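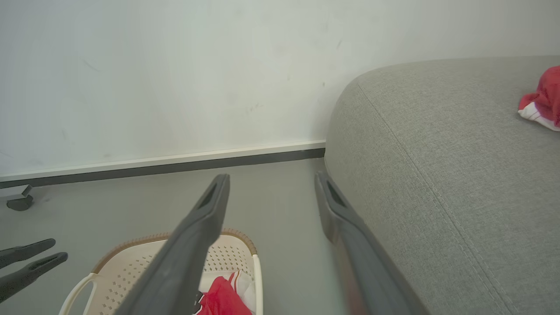 How Do You Look After a Robot's Hands?

Think about everything your hands do before breakfast. They pull back the covers, turn on the tap, squeeze the toothpaste and hunt for the matching sock! Now imagine doing all of that with only two fingers on each hand, and no thumbs at all. That is life for Jedum, a laundry robot with two arms who works in a practice living room at the Citwood workshop.

Jedum's hands are called grippers. Each one has two dark gray fingers that open and close like a pair of kitchen tongs. Look for the long slots near the tips of the fingers. The red and white clothes are what Jedum practices with, and the laundry basket with all the little holes in its side is where laundry goes.

Clothes are some of the hardest things in the world for a robot to pick up. A toy block stays the same shape wherever you put it. A T-shirt never does! It flops, it folds, it slides off the sofa, and its sleeves go wherever they like. So the fingers have to be in tip-top shape, and that takes some looking after.

Meet the robot mechanic

Monique Le Goff is the person who keeps Jedum going. Her toolbox has screwdrivers in it, of course, but also a soft brush, a stack of clean cloths and a flashlight. She starts at 8 in the morning, before the robot is switched on, and her very first job is to make sure the power is off. Nobody puts their own fingers near a robot's fingers until that is done. Not even Monique!

"People expect me to do something very clever with a computer," she says. "Most mornings I am picking fluff out of things."

Fluff patrol

Have you ever seen the gray fuzz that comes out of a clothes dryer? It is called lint, and it is made of tiny threads that rub off your clothes. Jedum handles clothes all day long, so lint gets everywhere. It tucks itself into the slots in the fingers and creeps down toward the joints where they bend.

Monique brushes each finger from the bottom to the tip, then goes through the slots with the corner of a cloth. After that she shines her flashlight along the edges. She is looking for rough spots, because a rough spot can catch a thread and pull it, and then you have a sweater with a hole in it. If she finds a bad one, that finger comes off and a new one goes on.

The pinch test

Next, the power comes back on and everybody stands behind the yellow line. Monique tells the robot to close its fingers very slowly. Do the tips meet? If one is a little higher than the other, a sock can slip right out between them. You can try this yourself with two pencils. Hold one in each hand and pinch a sock between the ends. Easy enough! Now slide one pencil forward a bit and try again. Much trickier, isn't it?

When the tips line up, Jedum gets a strip of paper to hold. Monique gives it a gentle tug. If the paper flies out, the grip is too weak. If the paper comes back crumpled, the grip is too strong. She changes the number on her screen, and they have another go.

Can you see me now?

There is a small camera on the robot's arm, close to the gripper, so Jedum gets a really good view of its own fingers and whatever they are reaching for. It is a bit like having an eye on your wrist – imagine how handy that would be for finding things under the bed! Cameras get dusty just like eyeglasses do, so the lens is wiped with a special cloth.

Then both arms go through a slow stretch. Up, down, in and out. This lets Monique check that the left hand and the right hand can work near each other with no bumps. Two hands in one basket can be a squeeze.

A new pair of fingers

Even with all that brushing, fingers wear out. At Citwood they are changed after 200 hours of work, and the old ones go into a tray marked Koven, after the first robot that ever worked there. Here is how Monique swaps them:

1. Switch off the power and wait for the light to go out.
2. Undo the screws and put them in a dish so they can't roll away.
3. Slide off the old finger and clean the place where it sat.
4. Slide on the new finger and tighten the screws a little at a time.
5. Do the pinch test all over again.

The whole thing takes her less time than it takes to eat a sandwich. Then the yellow line is checked, the power goes on, and Jedum reaches for the laundry.

Words to know

Gripper: the part of a robot that grabs and holds things.
Joint: a place where something bends, like your elbow.
Lens: the clear part at the front of a camera.
Lint: fuzz made of tiny threads from cloth.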